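Baby Sleep and Feed Diary: README

Last updated 18/02/2024

Hello, and thanks for downloading! What you've got is a set of spreadsheets made from the sleep and feeding notes of 20 families, kept over the first months with a new baby. I started it when my second was tiny and I kept scribbling feeds on the back of envelopes, then losing the envelopes. A few friends from our baby group were doing the same thing (one was using the wall), so we agreed on a single way of writing it all down, and it sort of grew from there.

Ronaldo Tan did the clever bits with the spreadsheets. I did the nagging.

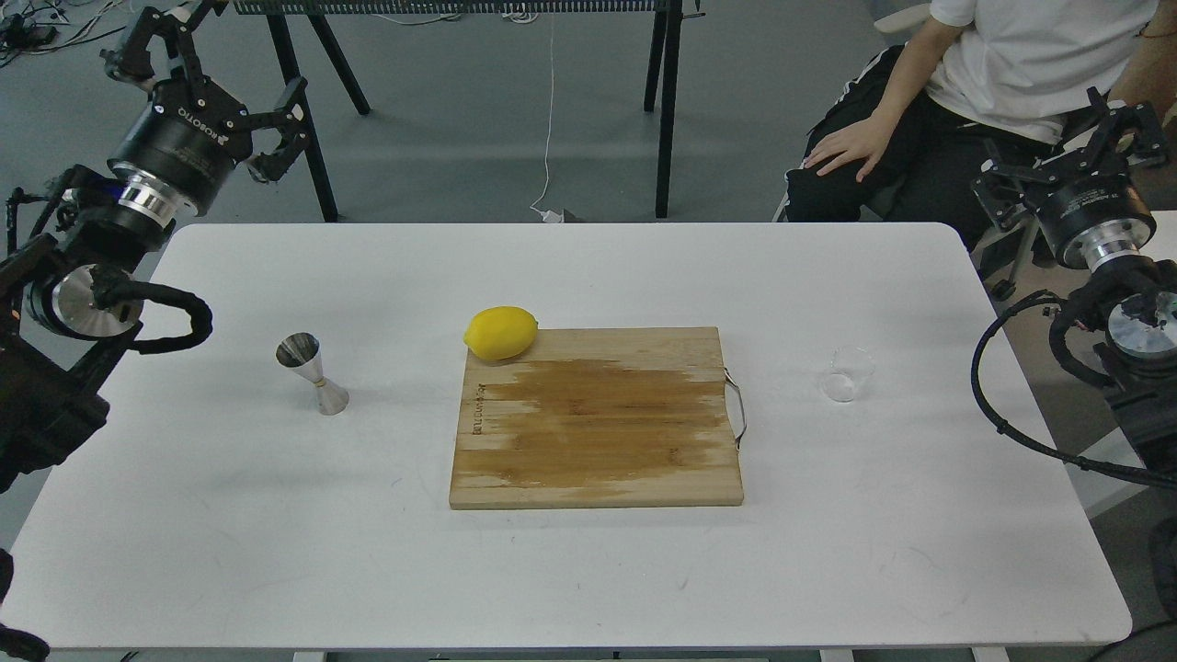 Photo: Lilibeth Abella

What's in the folder

naps.csv has one row for each nap, 1,688 rows in all. You get the family code, the baby's age in weeks, the start and end times, and where the nap happened: cot, pram, car seat, sling or "on me". I was very tempted to merge the last two but Ronaldo wouldn't let me.

feeds.csv has 1,120 rows. Same family codes, plus the kind of feed (breast, bottle, mixed, solids) and a start time. The amount column is only filled in for bottles, in millilitres. If it's blank, it's blank, please don't read it as zero!

notes.txt is everything people wrote in the margins, tidied up a bit and with names taken out. It's my favourite file by miles. There's a whole run of entries from family Divley that just say "no".

The families are all called after made-up words, so you'll see Ollier, Ferkitz, Talavera, Divley and so on. They're codes and don't tell you anything about who the people are or where they live.

How we wrote it down

Everyone had the same printed sheet, stuck on the fridge or kept by the bed. Start time, end time, place, and a box for anything else. Some people filled it in as they went and some did the whole day at bedtime from memory, and you can usually tell which is which because the second lot have everything happening on the hour. I've added a column called "when_filled" with either "live" or "later" in it. Where a family couldn't remember which they'd done, it says "unsure".

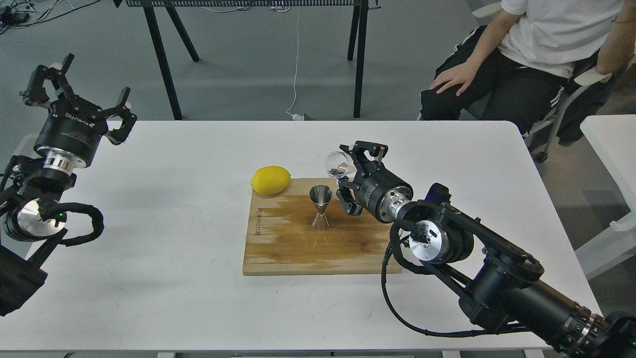 Times are on the 24-hour clock. A nap that starts before midnight and ends after it stays on one row, under the date it started, so watch out if you're adding up hours by day. I got caught by that myself and spent a whole evening convinced that one poor baby had slept for minus nine hours.

Ages are in whole weeks from the birth. For the two babies who came early we've used the actual birth date and put the corrected age in its own column next door.

Things that are a bit wonky

Night sleep isn't in here at all, only naps. We tried, but people were too tired to write at three in the morning and what we got was mostly squiggles.

There are 54 naps with no end time. I've left them in, with the end column empty, in case the start times are useful to you.

Family Ferkitz went on holiday in July and their clock times for that stretch are local ones, an hour ahead of everybody else's. I haven't changed them.

All the families are people I know or friends of those people, so please don't use this to work out what babies in general do. And it's certainly not medical advice. If you're worried about how your little one is sleeping or feeding, have a chat with your health visitor or GP.

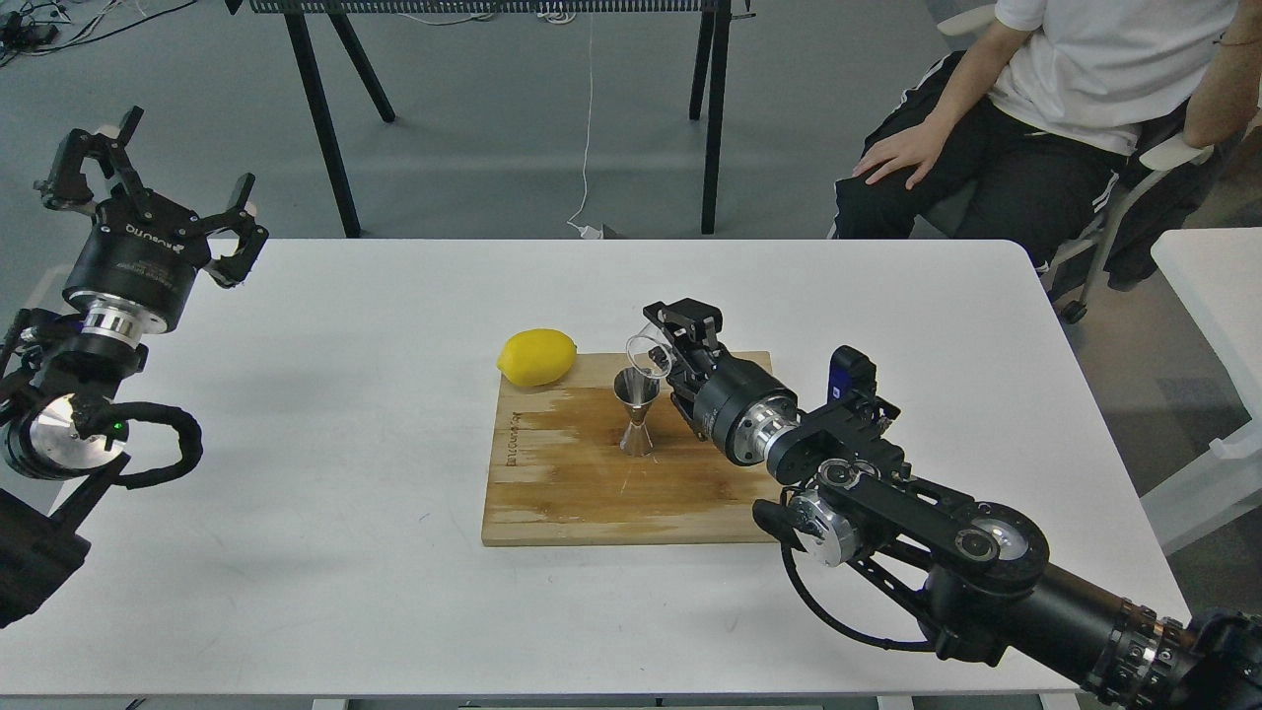

Using it

You're welcome to use the files for anything that doesn't make money: school projects, practising charts, building a little nap tracker for your own phone. Just say where you got them. Please don't try to work out who the families are. They were lovely to share this and I promised them.

If you spot a mistake, send me the file name and the row number and I'll fix it when mine are both asleep (so, give me a while). Ronaldo is working on a version with the nappy changes added, but half the sheets still need typing up.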